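What Does a Car's Suspension Do?

Cars and Trucks for Kids

If you have ever ridden over a bumpy track in a car, you will know that you still bounce a bit. Without suspension it would be much worse. Every stone and hole would shake the whole car, and the people in it too.

Suspension is the name for the parts that join the wheels to the rest of the car. It lets each wheel move up and down while the body of the car stays fairly level.

Springs

The main part is the spring. Many cars have coil springs, which look like a big version of the spring inside a clicky pen. When a wheel hits a bump, it moves up and squashes the spring. The spring then pushes the wheel back down on to the road.

Some trucks and older off-road cars use leaf springs. These are long, curved strips of steel stacked on top of each other and held together with clamps. They can carry heavy loads.

Shock absorbers

Press down on a bed and let go. It bounces more than once. A car with only springs would do the same thing after every bump, and the driver would find it hard to steer.

A shock absorber stops the bouncing. It is a tube with oil inside and a piston that slides up and down. The piston has tiny holes in it. Oil can only squeeze through them slowly, so the piston can't move too fast. The oil gets warm as this happens.

Why are off-road cars so tall?

Off-road cars drive over rocks, mud and tree roots. Their wheels need plenty of room to move up and down. The space between the ground and the lowest part of the car is called ground clearance. More clearance means fewer scrapes underneath.

A tall car can also tip over more easily, so drivers take corners slowly.

Try it yourself

Put a toy car on a tray and stand a small plastic figure on its roof. Push it over a pencil. Now fold a sponge in half, put it on the roof and stand the figure on that. Try the pencil again. Does the figure wobble more or less?

Words to know

Axle: a rod that wheels turn on.
Coil: something wound round in loops.
Piston: a part that slides inside a tube.

Written by Dalia Filali

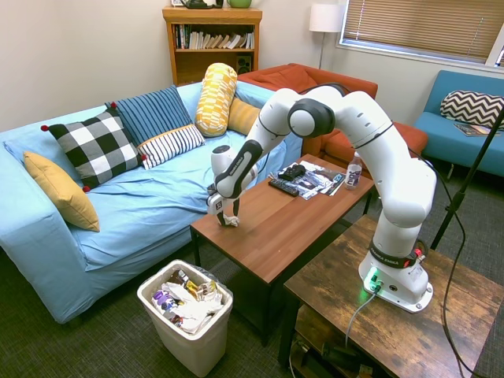 Reading time: 2 minutes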